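Zuletzt aktualisiert: Dezember
Von Nafula Mbwambo

3.2 Erinnerungssysteme und Impftreue in der Kleintierpraxis

Die Einhaltung empfohlener Impfintervalle bei Hund und Katze hängt nach der vorliegenden Literatur weniger von der Einstellung der Halterinnen und Halter zur Impfung ab als von der Art, in der die Praxis den Kontakt zwischen zwei Terminen aufrechterhält. Die Grundimmunisierung im Welpenalter wird überwiegend vollständig abgeschlossen. Bei den Wiederholungsimpfungen des adulten Tieres nimmt die Teilnahme dagegen ab, insbesondere bei reinen Wohnungskatzen und bei Tieren ohne chronische Erkrankung.

Für die Untersuchung wurden die Patientenkarteien der Kleintierpraxen Motau, Jasico und Mushi sowie der Tierklinik Cloneria herangezogen. Die 4 Einrichtungen unterscheiden sich in Größe und Einzugsgebiet, führen ihre Impfdaten jedoch in vergleichbarer Struktur. Eingeschlossen wurden 3000 Karteien von Hunden und Katzen mit dokumentierter Grundimmunisierung. Ausgeschlossen blieben Tiere, die im Beobachtungszeitraum verstorben waren, abgegeben wurden oder deren Halter den Wohnort gewechselt hatten, soweit dies aus der Kartei hervorging.

Verglichen wurden 2 Verfahren der Terminerinnerung. Motau und Jasico versandten eine Postkarte mit dem Namen des Tieres und dem Monat der fälligen Impfung. Mushi und Cloneria nutzten eine elektronische Nachricht, die einen konkreten Terminvorschlag enthielt und unmittelbar bestätigt oder verschoben werden konnte. Als termingerecht galt eine Impfung, wenn sie spätestens 4 Wochen nach dem Fälligkeitsdatum in der Kartei eingetragen war.
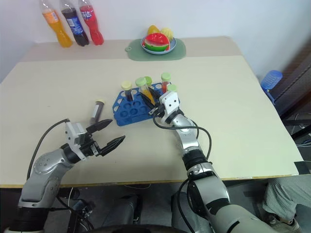 Abbildung 4

Die elektronische Erinnerung mit Terminvorschlag ging mit einem höheren Anteil termingerechter Impfungen einher. Der Unterschied war bei Katzen deutlicher ausgeprägt als bei Hunden. Eine mögliche Erklärung liegt darin, dass Hunde die Praxis auch aus anderen Anlässen aufsuchen, etwa zur Krallenpflege oder zur Ausstellung von Reisedokumenten, und der Impfstatus bei dieser Gelegenheit mitgeprüft wird. Bei Katzen entfällt dieser Anlass häufig; hinzu kommt die Belastung durch den Transport, die von Haltern wiederholt als Grund für einen aufgeschobenen Besuch angegeben wurde.

Einschränkend ist festzuhalten, dass die Zuordnung der Praxen zu den Verfahren nicht zufällig erfolgte. Cloneria bietet Abendsprechstunden an, die in den übrigen Einrichtungen fehlen. Ein Teil des beobachteten Effekts kann daher auf die bessere Erreichbarkeit zurückgehen. Ferner lagen für ältere Karteien der Praxis Jasico keine gesicherten Angaben darüber vor, ob die Postkarte tatsächlich versandt worden war. Diese Fälle wurden in der Auswertung belassen und der Postkartengruppe zugerechnet.

Impfungen, die in einer anderen Praxis vorgenommen wurden, konnten nur berücksichtigt werden, sofern der Heimtierausweis bei einem späteren Besuch vorgelegt und der Eintrag übernommen wurde. Die Impftreue dürfte in beiden Gruppen somit eher unterschätzt sein. Auf die Titerbestimmung als Alternative zur Wiederholungsimpfung wird in Abschnitt 3.3 eingegangen.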